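Chapter 11
How Long Does It Take to Get There?

When I was a kid I kept a notebook full of spaceships. Every ship had a name, a crew, a paint job and a top speed, and the top speed was always "very fast." I drew them in the back row of math class, and I was pretty proud of them. Then one day I tried to write a story about one (the Nilach, a cargo hauler with a grumpy engine) and got stuck on page two, when the captain said they had to reach Gurnside before the blockade closed. Okay, so how far off was Gurnside? Would the crew be sleeping on the way? Did they pack lunch? I had no clue, so I had the captain say "Brace yourselves!" and started the next page in orbit.

I still see that "Brace yourselves!" move in nearly every first draft that crosses my desk at Wornley, and plenty of movies get away with it too. You watch the stars stretch out, somebody makes a joke in the cockpit, and boom, there's the planet. I love that stuff. I'm not going to tell you to stop. What I'd like you to do in this chapter is decide how long the trip takes on purpose, before your plot decides for you and gives you three different answers.

In the last chapter we built a port town and figured out what its people eat and what they owe each other. Keep those notes handy, since we're going to start putting distance between that town and its neighbors.

11.1 Travel time is a story choice

Let's use the setting we'll carry all the way through the chapter. There's a farming planet, Gurnside, and a big noisy trading moon, Kamata. People on Gurnside grow things, people on Kamata buy them, and ships like the Nilach go back and forth. Pretty basic so far.

Version one: the trip takes an afternoon. A farmer can fly up after breakfast, sell a load, have a fight with her brother and be home for dinner. The two places will probably share slang, sports teams and head colds. If something blows up on Kamata, Gurnside hears it on the news and can send help the same day. You've basically written a city and its suburb, and that can be a terrific thing to write!

Version two: the trip takes 29 days. Now the farmer needs somebody to watch the farm. The fight with her brother will have to last a month or get settled in a hallway. Fresh fruit is a luxury on Kamata unless it travels frozen, and the crew of the Nilach know each other way too well. If something blows up, whoever is in transit will arrive to find everything changed.

Version three: the trip takes 30 years. Hardly anyone goes twice. Going at all means saying goodbye for good to most of the people you know, and a cargo hauler makes no sense unless the cargo is knowledge, or people, or something worth waiting half a lifetime for. The farmer probably isn't in this story. Her grandmother might be.

Same planet, same moon, same ship, and we've got a family comedy, a shipboard drama and a sad, slow epic. All I did was change the number on the ticket.
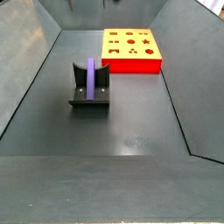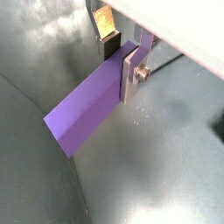
Students often come to me with a scene they adore and a travel time that won't let it happen. Usually it's a rescue. The hero gets the distress call, jumps in the ship, and bursts through the door at the last second, except that back in chapter one we were told the crossing takes a month. So they shave it, or the ship suddenly has a booster nobody mentioned, or the villain gives a very, very long speech. I think of the yellow-topped block with the shapes cut into it, up there in the first picture. There's an oval on it, and a small rectangle, and a little pair of rounded slots, and a piece made for one of those isn't going to go politely through another. Your travel time is the hole and your scene is the piece. You can carve a new piece (the rescuer was already on board) or you can go back and recut the hole (okay, the crossing takes an afternoon, and now let's reread everything and see what else that breaks). Either one is fine by me. Leaning on it with your thumb until it sort of goes in is what readers notice, and they will write to you.

I once leaned on it with my thumb for an entire novel. It's in a drawer.

11.2 People and messages don't have to move at the same speed

A lot of new writers work out how fast the ships go and stop there. But you've got a second number to pick, and I think it's the more fun one: how fast does news travel?

If messages are instant and ships are slow, everybody knows everything and can't do much about it. Picture our farmer on a screen with her brother every night while his moon falls apart, and her own ship still weeks out. If ships are the only way to carry a message, then the captain of the Nilach is also the mail carrier, the newspaper and the town gossip, and a dishonest captain could get rich in a hurry. And if both are slow but messages are a bit faster, you get that lovely awkward gap where the bad news beats the traveler to the dock.

You don't need to explain the physics of any of this, by the way. We'll get into engines in the next chapter, for those of you who like that kind of thing (I do, I can't help it). For now a ship goes as fast as you say it goes, as long as you say it once and then stick with it.

11.3 Before you read on

Take the port town from your last assignment and give it one neighbor. Write down how long it takes a person to get there, and how long it takes a message. Put both numbers on a sticky note and put the note where you write.

Then draft a scene of up to 2000 words in which somebody at one end badly needs something from the other end. Don't show me the trip. I only want the waiting: what they do with their hands, who they snap at, what they cook. When I ran this in September, the strongest scenes came from people who had picked an awkward in-between sort of distance, long enough to worry and too short to give up and get on with things. So try that if you're stuck.

Hang on to the draft even if you hate it. In 11.4 we're going to double the travel time and see which lines have to go.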